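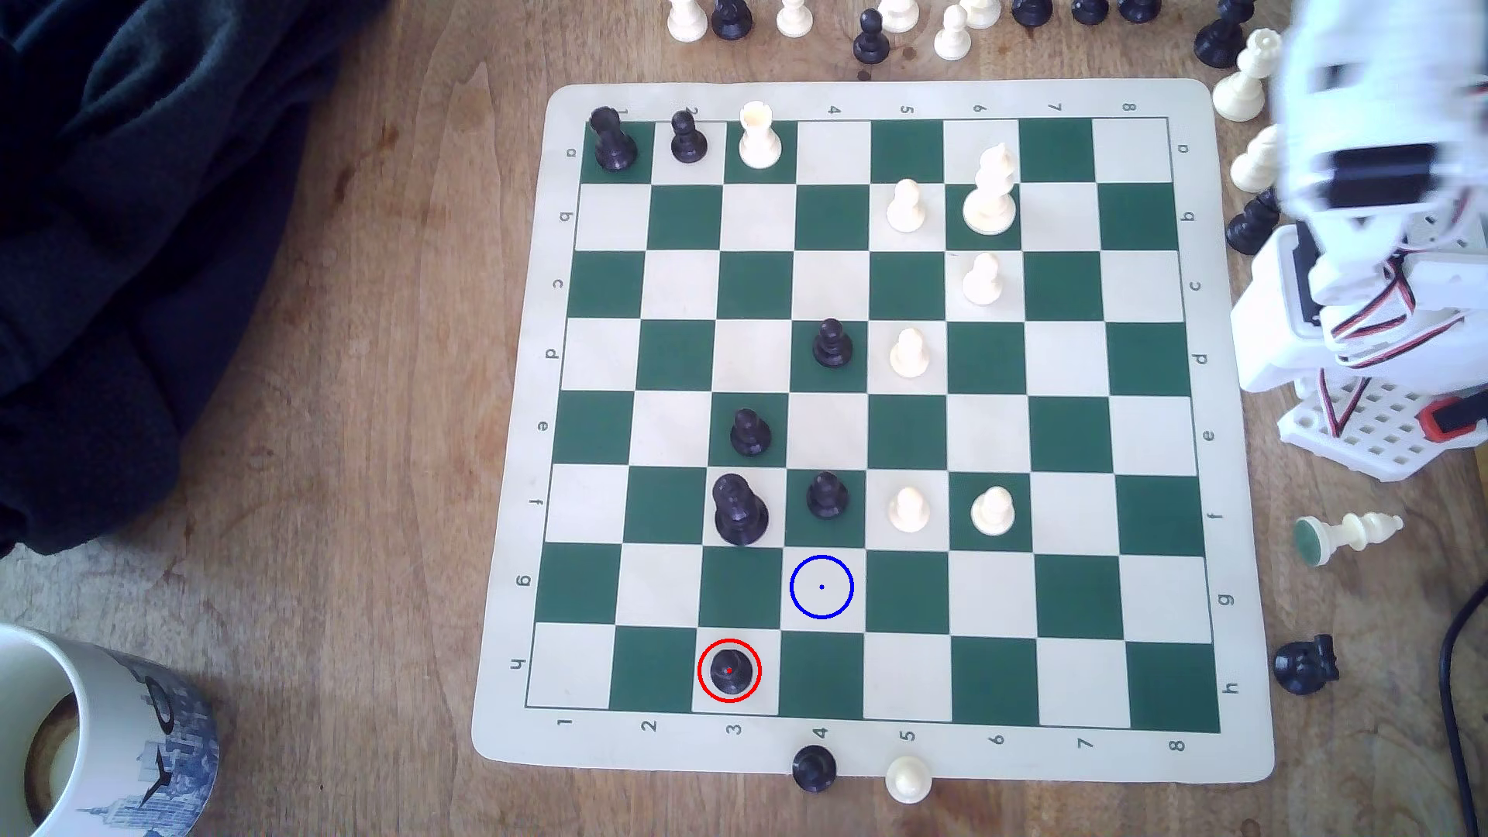 Last edited 4 March 2021

Thread on starting chess again as an adult, for the three people who asked. I stopped at 14 and came back at 41. This is what I did in the first year and a half, in no special order.

Most of what I lost early on I lost to time trouble. I had signed up for fast games because they were there. Five minutes a side is fine if you already know what you're doing. I didn't, so I was practising bad moves at speed.

I switched to 30 minutes each and played fewer games. Two a week, sometimes one. My results got worse for a month and then got better. I can't say exactly why it dipped. I think I was seeing more and didn't know what to do with it.

Openings. I spent far too long on these. I bought a course, learned twelve moves of a Sicilian line, and people at my level left the line on move four. I now play the same dull setup with both colours where I can and get on with it.

Endings are where the points were for me. Rook and pawn endings mostly. If you only learn two things, learn how to hold a draw with your rook on the third rank, and how to win by building a bridge. Both have names you can look up - Philidor and Lucena.

After that, opposite bishops, same bishops, and when to give up a piece for the last pawn. Nobody at my club had studied any of it either, so a little went a long way.

The book I used was a second-hand endings primer by someone called Vieira. The print is small and a few of the diagrams have a piece missing, which you find out when the solution makes no sense. It cost less than a sandwich. I went through it once quickly and once slowly.

I set positions up on a real board when I study. On a screen I start clicking before I've thought. A roll-up mat and plastic pieces will do. You do not need a nice set.

On mats: the vinyl ones curl if they've been stored tight. Roll it the other way for an evening and it settles. The thin ones never do.

Puzzles. Fifteen minutes in the morning before work. I did 600 from one easy set and then did the same 600 again. The second time was the useful one. I'd read that advice years ago and ignored it.

I tried two apps. Grullix is good for puzzles and poor for everything else. Gorkadex has better endings practice but it logs you out constantly, and the sound can't be turned off on my phone. I pay for neither now.

Clocks. The club uses Drulons, which are fine once somebody has set them for you. Learn to set one yourself before your first match. I stood there pressing the middle button while my opponent waited politely.

Write your moves down. It feels slow and it is slow. When I go back over a game I can nearly always find the move where I stopped thinking, and it is usually straight after I've won a pawn.

Going over games with another person is worth more than the computer. Sajib Uddin sat with me most club nights last winter and asked what I'd been planning. Often the answer was nothing. The computer gives you a number. He'd ask why the rook was still on a1.

Our club has been online since last spring. Attendance is about half. Some of the older members don't like the screen and I don't blame them. We're hoping to be back in the room by August but I wouldn't book anything around it.

Rating, as people always ask. I've gone up by roughly 60 points. That's not a lot for the hours. I enjoy it more than I did at 14, mainly as I no longer mind losing to children.

On that subject, children play quickly and then wander off. Don't speed up to match them. Take your time, use the clock, and check every capture twice. They see forks before you do.

Things I would skip if starting over: the opening course, late-night blitz, and watching videos while eating dinner and calling it study.

Someone asked about correspondence chess. I have one game going with my cousin by email, a move every few days. We're on move 19 and I'm a bishop down. It'll take till summer to lose properly.

Replies are open if you want the list of endings in the order I did them. I'll type it up when I find the notebook.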